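Nenley Winter Market: Questions from Stallholders

Updated 4 January 2023

How do I apply for a pitch?

Fill in the form on the Apply page and send it with two photos of what you sell. Returning stallholders also need to fill in a new form each season. We reply within seven working days.

What does a pitch cost?

A standard pitch is $60 per day, which covers the space under the tent and one table. Corner pitches are the same price and go to whoever asks first. Food stalls pay a separate charge for power.

Can I share a pitch with another trader?

Yes, up to two businesses per pitch. Both names must be on the form, and both need their own insurance. One of you should be listed as the main contact.

Do I have to bring my own table?

No. Tables are set up before you arrive. You may bring shelves, racks or a second small table if everything stays inside your marked space. Please bring your own cloth — we do not lend them.

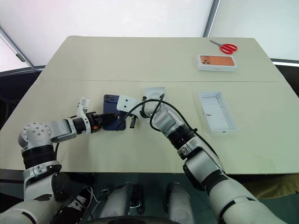

Cream table against the white tent wall.

Can I attach things to the tent?

Use clips or string on the metal poles only. No tape, pins or staples on the fabric. Damage to a wall panel is charged to the stallholder.

When can I unload?

The Flanadbridge gate opens two hours before the market does. Drive in, unload, and move your vehicle to the Olvera Street lot before you start setting up. Vans left inside the gate hold up everyone behind them.

Is the tent heated?

There are heaters at both entrances, but the middle stays cool in December. Dress for standing outside.

Can I cancel?

You can cancel for a full refund until two weeks before your date. After that we refund you only if the pitch is filled from the waiting list.

What if the weather is bad?

The market goes ahead in rain and light snow. If high winds close the tent, we text every main contact and move your booking to another date or refund it — your choice.

Who do I talk to on the day?

Dilek Baysal handles pitches and tables. Emiliano Ponce handles power and parking. Both can be found at the desk by the Flanadbridge gate.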